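Law & Community | Features

When the Tow Yard Keeps the Car

Tsegereda Yilma paid 55 dollars to park near the Bellmont courthouse in March. By 9 that night her car was in a tow yard, and the bill to get it back was $1,975. She did not have it. Under the yard's contract with the city, she had nine days before the car could be sold.

Her case is one of 200 that the Demissie Legal Clinic has taken on. Most of them never reach a judge. Owners get a notice by mail, often after the storage fees have passed what the car is worth, and many give up.

Wondimu Degefa, a lawyer at the clinic, argues that the notice itself is the problem. It lists the fees but leaves out the right to a hearing. "People think paying is the only choice they have," he said. The clinic wants the form rewritten and storage fees frozen once a hearing is requested.

Pleltine Towing, which runs the yard, says it follows the contract as written. The city attorney's office declined to comment.

Yilma got her hearing and her car. She still owes part of the tow charge, and she is paying it monthly. 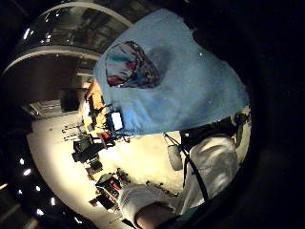
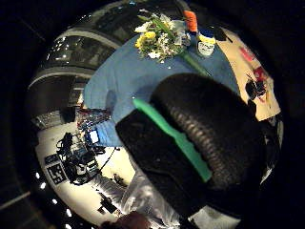
Tolera Alemayehu wrote in to say the same form is used in Jostano, and that a clerk there told him hearings were for moving violations only.

Last updated: March

Contact the newsroom | Back to top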